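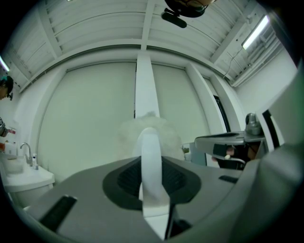 **Figure 3.** View from a wide-angle camera on a handheld gripper, with a second gripper held at right and a sink at the left of the room.

## 4. Equipment Planning and Budget

### 4.1 Scope of the purchase

The program described in Section 2 depends on handheld grippers that people carry and operate in ordinary rooms. Early in the planning period the project team had to decide how many of these tools to buy, how many to hold in reserve, and how much of the budget to set aside for the robot arms that would later use the recorded material. This section reports how those decisions were made and what they cost in staff time and money. All amounts are given in budget units, where one unit equals the listed price of a single complete gripper at the time of the first order.

Three sites took part. The Bralport and Stement sites had recorded household tasks before and owned a small stock of older tools. The Fevura site had none. The opening budget for all three was 937 units, of which 300 were reserved for handheld tools, spare parts and cameras. The remainder covered arms, computing, storage, room changes and salaries. Two tools in use at once, as in Figure 3, were taken as the normal case for planning, and a station was therefore defined as a pair of grippers with one camera on each, a charging point and a storage case.

### 4.2 Estimating the number of stations

The first estimate was prepared by Gonzalo Zabala and reviewed by Jadwiga Laskowska. It started from the number of recording hours the program needed and worked back to the number of stations, using the working hours of each site. The target was 800 hours of usable material. The estimate assumed that a station would be in use for half of each working day, with the other half given to setup, task changes, file transfer and rest for the operators.

The review found this assumption too generous for rooms with fixed plumbing or built-in furniture. A room with a sink cannot be rearranged as quickly as a room with movable tables, and tasks at the sink call for drying and wiping down between sessions. Laskowska proposed a lower rate of use for such rooms, and the team adopted it. The revised plan called for 11 stations, with the larger share going to Fevura.

The number of stations was not increased further. Additional pairs would have required more trained operators, and the hiring budget had already been fixed in February. The team preferred to lengthen the recording period at two of the sites.

### 4.3 Fingers, housings and other parts

Purchase price is a poor guide to the yearly cost of a handheld gripper. The fingers meet every object that is handled, and they are the parts most likely to be replaced. Housings last longer but are costly, and a damaged housing takes the whole tool out of service. The team accordingly priced fingers, housings, camera mounts and cables as separate lines, each with its own reserve.

Fingers were ordered in bulk at the start of the program. The supplier, Upadhyay, offered a lower price for a single large order, but its delivery terms did not allow unused parts to be returned. Encarnación Esteban, who managed purchasing for the program, accepted the bulk price for fingers and declined it for housings. A change in housing design was already under discussion, and stock of the present model might have lost its use within the year.

Soft and fluffy items were included in the task list at all three sites. They place little load on the fingers, but fibers can collect in openings and around moving parts. A cleaning allowance was added to the maintenance line for this reason - a small sum per station, spent mainly on brushes and on staff time at the close of each day.

### 4.4 Room costs

Room costs were left out of the first draft of the budget. Each site had assumed that its existing rooms would serve without change. In practice the sites asked for funds under four headings:

- lighting and window coverings, to keep brightness steady through the day
- overhead mounts and cable routing
- storage for task objects and spare tools
- minor plumbing work in rooms used for sink tasks

Ok-hee Kwak surveyed the rooms and drew up a common price list, which allowed the three requests to be compared line by line. The wide view of the cameras had a direct effect on these costs. A lens of this kind takes in the ceiling, the walls and the far corners of a room together with the work, and the survey had to cover surfaces that a narrow camera would have missed. Window coverings were approved in full. Plumbing work was approved at Stement only, and the other sites were asked to plan around their present fittings.

Room costs came to roughly one tenth of the tool budget. They were paid from the general reserve so that the number of stations would not have to be cut.

### 4.5 Timing of orders

Orders were placed in two rounds. The first covered enough stations to begin work at Bralport and to train lead operators from the other sites. The second was held until Aurelio Calvo had reported on repair times and parts use from the first round. His report led to one change: the reserve of camera mounts was raised, and the reserve of storage cases was lowered by the same amount.

Orders for robot arms were kept on a separate schedule. The arms were not needed until a first body of recordings had been checked, and early delivery would have brought storage and insurance charges with no matching benefit. The team set the release of arm funds to follow the quality review described in Section 5.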